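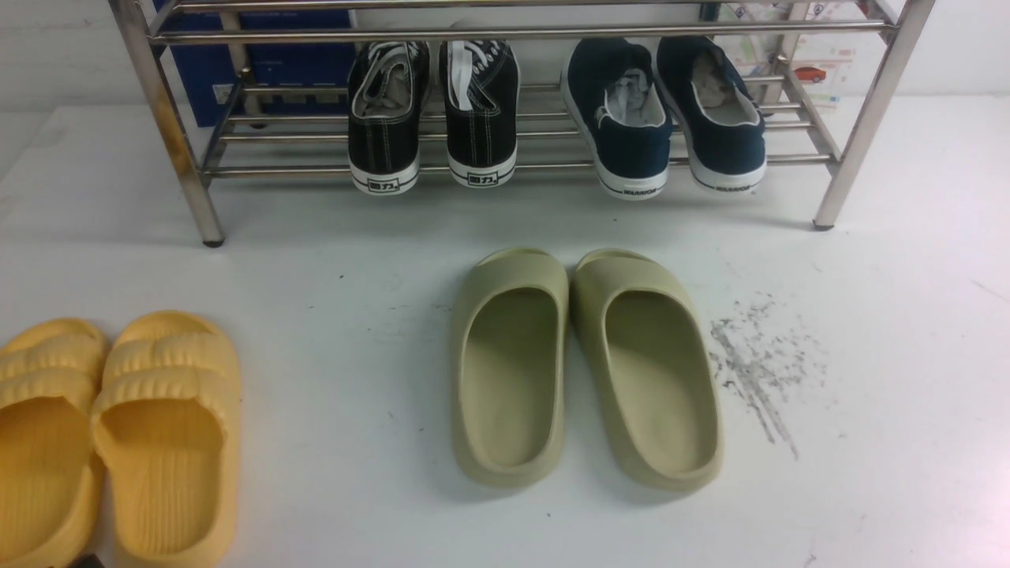
Print this page
E-mail this page

Liltmont opens sign-ups for its October Shoe Swap and Entryway Week

1 August 2025

I have been writing the news for Liltmont for long enough to know what people read first, so let me get it out of the way: yes, the shoe swap is back, yes, it's free, and yes, you can bring the boots you swore you'd wear last winter. We're running it in October at the Mtshali Hall, and this time we're adding a whole week of hands-on sessions on the most neglected four feet of any home, the bit just inside the front door. I'm a little too excited about this one! My own hallway was a disgrace until spring, and the fix was a plain metal rack with bars for a shelf and a rule that every pair gets put away together. Two black canvas sneakers, a short gap, two navy ones, all with their heels facing out so you can see which is which before you've had coffee. I like a rack with open bars because the grit falls through to the floor, where a broom can get at it, and on a white floor you will certainly see it.

So what's happening? The swap itself fills the main hall. You bring clean, wearable shoes in pairs (please, pairs), hand them over at the door, and get a token for each one. Tokens are good for anything on the racks. Last time we took in 901 pairs, and by closing only a sad little row of bowling shoes was left. We have asked for more racks this year and the hall has said yes, so there should be less digging through bins and more walking along at a normal human pace.

The sessions are in the side room and they're small on purpose. There's one on cleaning canvas, which is the one I get the most mail about. I'll give you the short version now: knock off the dry dirt, take the laces out, use a soft brush with a little dish soap, and go easy on the water. White rubber soles want their own brush, or an old toothbrush - don't use the one you just used on the dark fabric. Stuff the shoes with plain paper and let them dry away from the heater. If the lining has bunched up inside, smooth it flat with your fingers while it's damp and leave it alone.

Another session is all about fitting a rack into a space that doesn't want one. Bring the width of your hallway and the length of your longest shoe. We'll have tape on the floor so you can try out sizes, and you'd be surprised how many people own a lovely rack that the front door bumps into. I did. It lives in the laundry room now and holds paint cans.

Our friends at Flulline are lending the display racks and will have a bench set up for small repairs. They do loose eyelets, laces and lifted soles, up to 9 pairs a person, and they'd like me to say that they can't do zippers. Please don't bring zippers. Bokanau is handling the coffee and those flat almond things that ran out so early last year. I've been promised more.

A few practical bits. The sessions take 100 people in total over the week, and you need to sign up for those. The swap needs no sign-up at all, so just come. Kids are welcome at everything, and we'll have a low rack set aside for small sizes so they can reach it themselves. Shoes with broken heels or worn-through soles can go in the recycling bin by the side entrance, but we can't give tokens for them. Whatever is left over at the end goes to the winter clothing drive, same as before.

If you have a rack you've stopped using, I'd love to hear from you. Metal or wood, any size, as long as it stands up by itself. We'll clean it, tag it and put it out with the swap, and it counts for two tokens. You can drop racks and shoes off early at the Liltmont office during normal opening hours. Tie the laces of each pair together or put a rubber band around them, and don't send boxes, we have nowhere to put them.

To save a place in a session, call the Liltmont office and ask for extension 2111. That's my desk. If I'm away from it, leave your name, the session you want and your number, and I'll call you back. Press folks are welcome to come by and take pictures while we set up, and I'm happy to talk about hallways for as long as you can stand it.

Print this page
E-mail this page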